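Wesix Mostard 28 portable PA – review

The Mostard 28 is a battery-powered column speaker sold to acoustic acts and people who host open mics. I bought mine at full price and have used it for 11 nights, mostly at the back room in Stockdale, where it replaced a pair of Novetel wedges.

Setup takes two steps. The column slots into the subwoofer base and a single latch holds it. The latch is stiff when new and loosens after a few uses. Total weight with the cover on is 28 pounds, and the handle sits slightly off center, so the base tilts when carried one-handed.

The mixer has four inputs. Channels one and two take a microphone or an instrument – phantom power is switched for both together. Channel three is line only. Channel four is Bluetooth, with a short delay that rules it out for live monitoring.
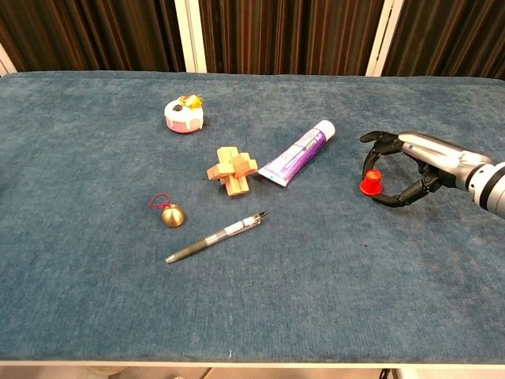 Battery life is listed as eight hours. I got 7 with two vocal mics and a guitar at moderate level, and the meter dropped quickly over the last hour. Charging from empty took most of an afternoon.

Speech is clear all the way to the back row. Feedback starts earlier than I would like if the singer stands directly in front of the column. Zübeyde Akbulut, who sings low and close to the mic, needed the bass cut two notches. The built-in reverb has one setting worth using, the short room.

The fan is audible between songs. The power switch is on the rear panel next to the phantom switch, and the two feel the same in the dark.

Score: 81 out of 100. The older model has the same column and a quieter fan, but no battery.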